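Aus der Branche: Offene Tür bei Varnari

Wäsche falten für den Datensatz

Wer am 30. Juli 2026 nach Skadside gefahren ist, um einen Roboter beim Aufräumen zu sehen, musste bis zum Nachmittag warten. Varnari hatte zum Tag der offenen Tür eingeladen, Titel der Einladung: »Der Haushalt lernt laufen«. Gelaufen ist nichts. Dafür gab es viel Falten, und zwar von Hand, und das war am Ende der interessantere Teil des Tages.

Zur Erinnerung für alle, die den Bericht in der Märzausgabe nicht gelesen haben: Varnari sammelt Bewegungsdaten für Hausarbeit. Das Projekt heißt Ponport und soll später einmal Maschinen antreiben, die in Pflegeheimen, Hotels und Privatwohnungen Textilien zusammenlegen, Betten richten und Kleinkram wegräumen. Zu den ersten Interessenten gehört die Großwäscherei Wuyts, die in unserem Verband Mitglied ist, und deshalb haben wir uns die Sache angesehen. Eine Reihe von Mitgliedsbetrieben hat in den vergangenen Monaten Anrufe von Anbietern bekommen, die ähnliche Versprechen machen. Da schadet es nicht, einmal nachzusehen, woraus die Versprechen gemacht sind.

Die Begrüßung übernahm Grethe Overgaard, Leiterin des Projekts. Sie sprach zwanzig Minuten frei, und man muss ihr lassen, dass sie das Wort »Revolution« nur einmal benutzt hat. Die Grundidee lautet: Ein Mensch erledigt eine Aufgabe mit zwei Greifern, die er in den Händen hält. Kameras an den Greifern nehmen auf, was vor den Fingern passiert. Aus vielen solchen Aufnahmen soll ein Modell ableiten, wie man ein Hemd anfasst oder eine Hose umschlägt. Ein Roboterarm mit den gleichen Fingern soll die Bewegung dann nachmachen. Der Charme liegt im Preis, denn für das Sammeln braucht man keinen Roboter. Der steht derweil in der Halle und kostet nur, wenn er eingeschaltet ist.

Dann ging es in die Zimmer. Varnari arbeitet bewusst in eingerichteten Wohnräumen, in denen Matten und Decken liegen und das Tageslicht hereinfällt, wie es will. Das ist vernünftig. Wer Daten nur auf einem weißen Labortisch sammelt, darf sich über einen Roboter nicht wundern, der nur auf einem weißen Labortisch arbeitet.

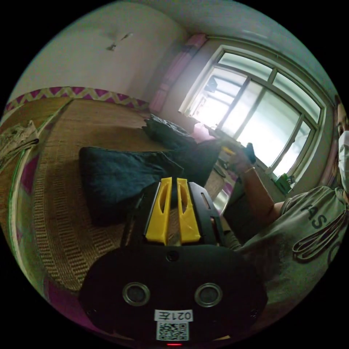 Naveen Upadhyay betreut die Aufnahmen und hat uns die Abläufe erklärt, soweit man ihn ließ, denn die Gruppe war groß und die Fragen kamen durcheinander. Jede Aufgabe wird in kurze Durchgänge zerlegt: greifen, umschlagen, glatt ziehen, ablegen. Danach wird alles wieder in Unordnung gebracht und es geht von vorn los. Ich habe ihn gefragt, wer die Unordnung macht. Die gleiche Person, sagte er. Das ist eine Kleinigkeit, an der ich trotzdem hängen geblieben bin. Unordnung, die man selbst herstellt, um sie anschließend zu beseitigen, sieht anders aus als die im Wäschesack eines Altenheims. Man wirft eine Hose anders hin, wenn man weiß, dass man sie in einer halben Minute mit zwei Greiferfingern wieder aufnehmen muss. Upadhyay hielt das für ein lösbares Problem. Wie es gelöst werden soll, habe ich nicht mitgeschrieben, weil es dazu nichts mitzuschreiben gab.

Auffällig ist, wie langsam das Ganze vor sich geht. Ich habe in meinem früheren Leben an der Mangel gestanden und weiß, was geübte Hände schaffen. Mit den Greifern arbeitet auch ein geübter Mensch wie mit dicken Handschuhen. Es fehlt das Gefühl in den Fingerspitzen, das beim Falten ja die halbe Arbeit erledigt: Man spürt den Saum, bevor man ihn sieht. Was in der Aufnahme landet, ist also die Bewegung eines Menschen, der ohne Tastsinn auskommen muss. Overgaard sieht darin einen Vorteil, denn der Roboter habe diesen Tastsinn ebenfalls nicht. Das Argument ist in sich schlüssig. Es bedeutet allerdings auch, dass die Maschine von vornherein die schlechtere Version der Arbeit lernt und im besten Fall so gut wird wie ein gehandicapter Könner.

Ineke Verstraete, die bei Wuyts die Sortierung leitet, wollte es genauer wissen und durfte selbst an die Greifer. Sie hat ein Geschirrtuch gefaltet. Es hat gedauert, und sie war mit der Kante nicht zufrieden. Ihr Kommentar danach: »Das lernt man. Aber ich würde es keinem im Akkord zumuten.« Die Frage nach dem Gewicht der Geräte über eine ganze Schicht hinweg kam aus der Gruppe gleich mehrfach. Varnari antwortet, dass nach jeweils einer Stunde gewechselt werde. Schriftlich gab es dazu nichts.

Besonders stolz ist man auf die Hosen. Jeans gelten als dankbare Aufgabe, der Stoff ist steif, der Bund gibt Halt, die Gürtelschlaufen bieten sich als Orientierung an. Eine gefaltete Jeans behält ihre Form, wenn man sie loslässt. Ein Seidenschal tut das nicht, ein Spannbettlaken erst recht nicht, und nach dem Spannbettlaken habe ich natürlich gefragt. Es steht »auf der Roadmap«. Wer in unserer Branche arbeitet, weiß, dass Spannbettlaken keine Randerscheinung sind.

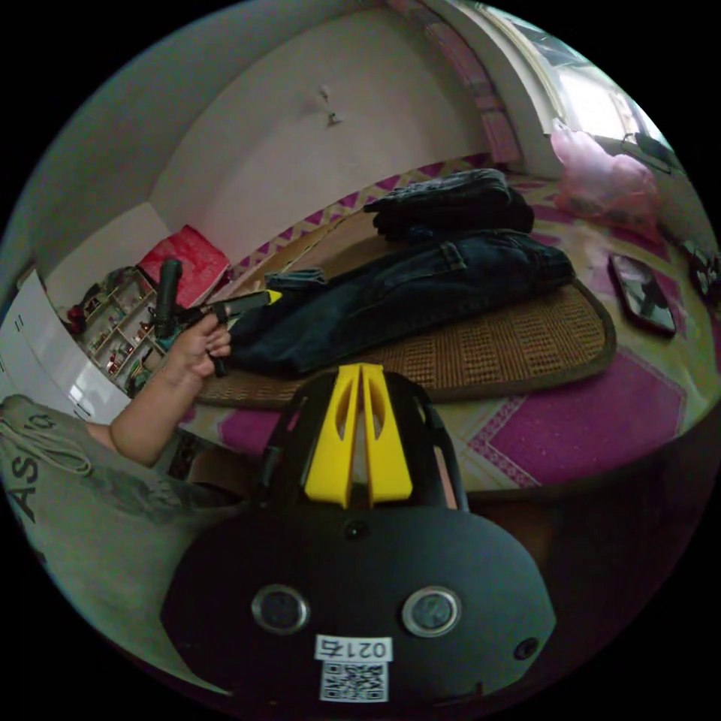 Tag der offenen Tür in Skadside: zusammengelegte Jeans und ein gefaltetes schwarzes Kleidungsstück auf der Matte, vorn ein handgeführter Greifer mit gelben Fingern.

Am Nachmittag dann der Roboter. Zwei Arme auf einem Gestell, ein Tisch, ein Stapel Handtücher. Handtücher, wohlgemerkt, keine Jeans und schon gar keine Decken. Von fünf Handtüchern lagen am Ende drei so, dass ich sie ins Regal gelegt hätte. Beim vierten griff der linke Arm in die Luft und faltete mit großer Sorgfalt nichts. Das fünfte wurde von einem Mitarbeiter zurechtgezogen, bevor der Arm noch einmal ansetzte, und zählte auf der Leinwand danach als erledigt. Auf Nachfrage hieß es, »Eingriffe im Vorfeld des Griffs« würden in der Statistik getrennt geführt. Die getrennte Statistik war an diesem Tag nicht zur Hand.

Auf derselben Leinwand stand den ganzen Vormittag eine andere Zahl: 96 Prozent. So hoch ist laut Varnari die Erfolgsquote bei Ponport. Ich habe drei Leute gefragt, was damit gemeint ist, und drei Antworten bekommen. Die erste: der Anteil der Griffe, bei denen der Stoff zwischen den Fingern landet. Die zweite: der Anteil der Faltvorgänge, die innerhalb der vorgesehenen Zeit enden, gleich mit welchem Ergebnis. Die dritte Antwort lautete, das müsse man bei Grethe Overgaard erfragen. Overgaard bestätigte die erste Lesart. Ein gelungener Griff ist für mich der Anfang einer Falte. Sollte ein Anbieter bei Ihnen mit einer solchen Quote vorstellig werden, lassen Sie sich bitte zuerst zeigen, wo der Nenner herkommt.

Ähnlich steht es mit der Datenmenge. 3.000 Durchgänge seien bisher aufgenommen, heißt es im Faltblatt, und das klingt nach viel, bis man fragt, auf wie viele verschiedene Textilien sie sich verteilen. Darüber führt man Buch, wollte es aber nicht herausgeben. Kobe Aerts, der bei Wuyts die Technik verantwortet und von Berufs wegen freundlicher auf solche Dinge schaut als ich, meinte auf der Rückfahrt, die Menge sei zweitrangig, solange die Abwechslung stimme. Er hat vermutlich recht. Nur lässt sich genau die Abwechslung von außen nicht beurteilen.

Was spricht für die Sache? Einiges, und das soll hier auch stehen. Die Räume sind glaubwürdig. Die Greifer sind schlicht gebaut und lassen sich offenbar schnell erklären, Verstraete brauchte keine lange Einweisung. Die Leute, die dort arbeiten, wirken kundig und haben auf die meisten Fragen ohne Umschweife geantwortet, wenn auch nicht immer so, wie es die Folien nahelegten. Und es ist mir lieber, eine Firma zeigt einen Arm, der daneben greift, als einen zusammengeschnittenen Film mit Klaviermusik. Den Film gab es übrigens auch, im Foyer, in Dauerschleife.

Shiela Manalo, die bei Varnari den Kontakt zu den künftigen Anwendern pflegt, hat mir zum Abschied angeboten, einen Sack echte Wäsche aus einem unserer Betriebe mitzubringen. Unsortiert, mit Knoten in den Schürzenbändern und Socken in den Hosenbeinen. Ich habe zugesagt. Sie meinte, man könne das im Rahmen eines Anwendertags machen, der Termin stehe noch nicht fest. Wuyts würde den Sack stellen. Aerts bat darum, vorher die Taschen zu leeren, Verstraete bat darum, es zu lassen.

Bis dahin unser Rat an die Mitglieder: Unterschreiben Sie keine Absichtserklärung, in der Stückzahlen oder Lieferfristen stehen, die sich auf Ponport stützen. Uns liegen zwei Entwürfe vor, beide gehen davon aus, dass die Maschine gemischte Wäsche verarbeitet. Gesehen haben wir Handtücher. Achten Sie außerdem auf die Klausel zur Mitwirkung bei der Datensammlung. In einem der beiden Entwürfe verpflichtet sich der Betrieb, Personal für Aufnahmen abzustellen, ohne Angabe von Umfang oder Vergütung. Das ist Arbeitszeit — und zwar die Ihrer besten Leute, denn mit den anderen wären die Aufnahmen wenig wert. Wer faltet, damit ein anderer daraus ein Produkt macht, sollte das bezahlt bekommen. Und er sollte vorher gefragt werden.

Das Faltblatt von Varnari und die beiden Vertragsentwürfe (geschwärzt) können Mitglieder über die Geschäftsstelle anfordern. Wer beim Anwendertag dabei sein möchte, meldet sich bitte ebenfalls dort und gibt an, welche Textilien im eigenen Haus den größten Anteil haben. Spannbettlaken bitte gesondert aufführen.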